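Notebook – braid and coating bench
April, started 7:40 am

Braider was down again when I got in. Same as last time, carrier had jumped and dragged a loop into the take-up. Cleared it, cut back to clean braid, tagged the bad bit with red tape and left it on the spool so whoever winds off sees it. PLEASE don't wind over red tape. We lost most of a spool in the winter that way.

Plan for today was:
- finish the knot pulls on the Baert yarn
- redo the wet soak set, because the first one got mixed up with the dry
- coating bath, new batch
- clean the guide eyelets on the Vemgate (did not happen)

Knot pulls first.

Using the Tromberg for all of these. Warmed up while I cut lengths. Zero was off a little after the grips were changed, re-zeroed with grips hanging free, then checked with the brass weight, fine. Somebody left the rubber faced grips on, those are for the flat tape and not for braid. Braid slips in them and you get a long lazy curve that looks like stretch. Went back to the capstan grips. If you change grips write it on the card on the side of the machine. There's a pencil on a string now.

Lot 393 is the Baert yarn, old finish. Lot 774 is same yarn, same braid count, new finish. Everything else supposed to be the same but 774 was braided after the carrier springs were swapped so keep that in mind, I keep forgetting it.

Straight pulls: no real difference between the lots. Breaks in the middle of the free length nearly every time, clean pop, short brush of fiber at the ends. Threw out the ones that broke at the grip.

Knotted pulls: here they split. 393 breaks at the knot, just outside of it, where it goes under the last throw. Expected. 774 doesn't break half the time, it just slides. You see it on the curve, goes up, then a sawtooth, then falls off, and when you take it out the knot is open or down to one loose throw. With one extra throw it holds and then breaks at the knot like the other one.

So new finish is slicker than we wanted. Feels nicer in the hand, I'll give it that. Runs through the fingers with no grab at all. But that's the problem, it's the same thing.

Tying notes, so we're all doing the same:
- tie around the dowel, not in the air
- lay throws flat, pull level both ways
- same set load every time, hang the small weight and count slow to ten
- ears cut long, mark with pen right at the knot so you can see slip
- if it flips to a slider, throw it away. don't fix it

I threw away a lot of mine. My tying got worse through the morning. Hands. Maybe do these in two sittings.

Pen note: the blue pen bleeds along the 774 and not along 393. Use the black one. Might be worth a line in the write-up by itself, if ink wicks then other stuff wicks. Put a length of each standing in a cup of dye water to see how high it climbs, left it on the windowsill end of bench. Check after lunch.

10:15

Wet soak set. Redo. Cups labeled on the SIDE this time and not on the lid, lids got swapped, that was the whole mess. Warm bath, lengths loose and not wound on anything, lid on. Took them out one at a time and pulled right away. They dry out fast sitting on a paper towel, you get a different number by the time you've threaded the capstans. Keep the cup next to the machine.

Wet knots hold better than dry ones on both lots. Did not expect that for 774. Sliding ones down to a few. I'd like to think that's the answer but I only trust the second half of the set, I was still finding my pace in the first half. Repeat with fresh lengths before anybody gets excited.

Also one cup had lint in it. Rinse cups.

Bending and memory: this one I keep getting asked about. Braid off the small spool comes off curly and stays curly, off the large spool it hangs almost straight. Not surprising but it's way more visible in 774. Hung lengths from both with a paper clip on the end and drew the outline on graph paper, taped in on the next page. After the warm bath most of the curl is out. So for anyone cutting samples, use the large spool, or soak first and say that you soaked.

Thinking about what the thread really has to put up with once it leaves here. Our tests are a straight pull or a knot on a dowel, smooth and tidy. In use it's bent over the back of a curved needle, drawn through something wet, grabbed by metal jaws, let go, grabbed again further along. Every one of those is a place to flatten or fray the braid. We test for none of it right now except the one drag test, and the drag test is over a polished pin.

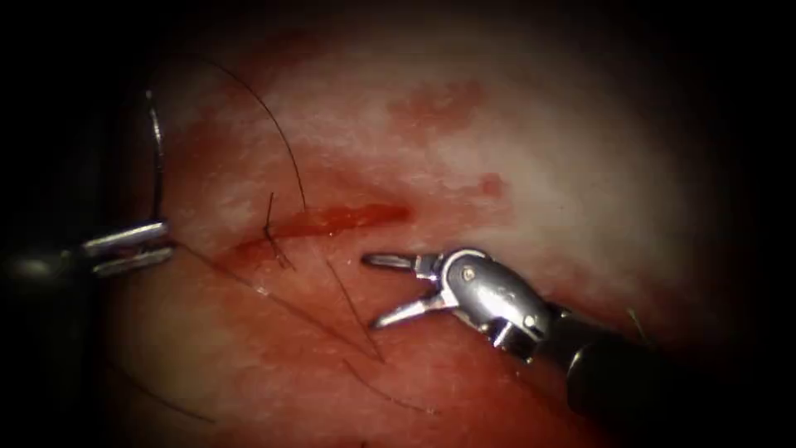
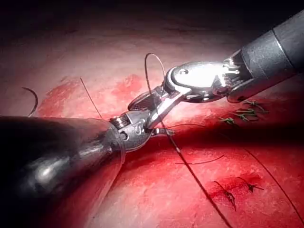 Suturing on tissue. Needle in the jaws in the first one; jaws and thread in the second.

Jaw damage test then. Need some repeatable way to pinch the braid. Ideas:

Needle holder with a weight hung on the ring handle. Cheap, have one in the drawer. Pinch, hold, release, move along, pinch again. Then straight pull and see if it breaks at a pinch mark. Problem is the jaw face, ours is cross cut and pretty coarse and I'd guess half the result is the pattern.

Small vise with smooth plates. Too kind.

Tried the first one quick and dirty on scrap from 393, just by hand, no weight. Under the loupe you can see it, braid goes flat and a few filaments stand up at the edge. Breaks at the pinch more often than not. Didn't write down loads because the squeeze was just my hand. Worth doing properly. Make a bracket for the weight.

Lunch late.

1:30 pm

Dye cups. 774 has climbed a good bit higher than 393, you don't need a ruler. Measured anyway, in the side table. So new finish wicks more and slides more. That seems backwards to me? A coating that is slick I'd expect to fill the gaps. Unless it isn't getting into the braid at all and just sits on the outside, and the old one soaked in. Cross section would tell us. Ask for time on the good microscope.

Coating bath. Mixed new batch, Brusness wax emulsion plus the usual. Old drum had a skin on it, skimmed and strained thru the nylon mesh. It was still stringy after so I gave up and opened the new drum. New drum is thinner, pours like milk, the old one was more like paint. Did they change it or has ours been sitting open for too long? Both labels say the same thing. Kept a jar of each, shelf above sink, do not toss.

Ran the bath at 2 on the feed dial, same as always. Wiper sponge was hard as a cracker, new sponge. First stretch out of the oven was blotchy, shiny then dull then shiny. Slowed the feed, no change. Turned out to be the sponge not being wet all the way through when I started. Let it sit in the bath longer and the rest came out even. Cut off the blotchy stretch and binned it.

Oven: display says 137, probe taped in the middle says lower, and lower again by the door. Door gasket is flat on the hinge side. This has been on the list forever. If the coating isn't curing all the way by the door that could be our slick knots right there, not the finish at all. Ugh. 774 was run with the spool frame pulled forward toward the door because of the bracket problem. So that's now two things different about 774, springs and oven position, on top of the thing we wanted to test.

What I want to do is rerun a short length of each finish back to back, same day, same place in the oven, same springs. Should have been done in the first place. Half a day of work. Until then don't send the 774 knot numbers to anyone, or if you do put a big note on them.

3:50 pm

Gasket: found the part number on the inside of the door, wrote it on the whiteboard. In the meantime stuffed the hinge side with glass rope, looks terrible, probe reads closer now. Not perfect.

Took a length from the blotchy stretch back out of the bin and rubbed it with a black cloth, comes off white. Good stretch leaves almost nothing. Quick test for cure maybe? Did the same with 774 off the spool, leaves a light gray smear. 393 leaves nothing. Well. That kind of points at the oven. Taped the cloth in here, next to the curl drawings.

Loose ends

– brass weight is not back in its box, I had it last, look under the towel
– out of the fine scissors, the ones left are chewing the ends and a frayed end will not go thru the small eyelets
– eyelets on the Vemgate still dirty, there is a gray ring of wax in the third one from the left
– bath lid ON overnight. it skins
– spool rack: large spools bottom row please, they came down on my foot
– wet set repeat, fresh lengths, side-labeled cups, two sittings
– bracket for the needle holder, scrap aluminum under the saw should do it
– get the chart paper that has the lines both ways

Numbers from the pulls are in the side table, dry on the left page and wet on the right. Crossed out rows are grip breaks or my bad knots, don't average those in. One row has a question mark, length came off the floor.

Oven off 5:20. Braider left running on plain yarn, low speed, take-up half full.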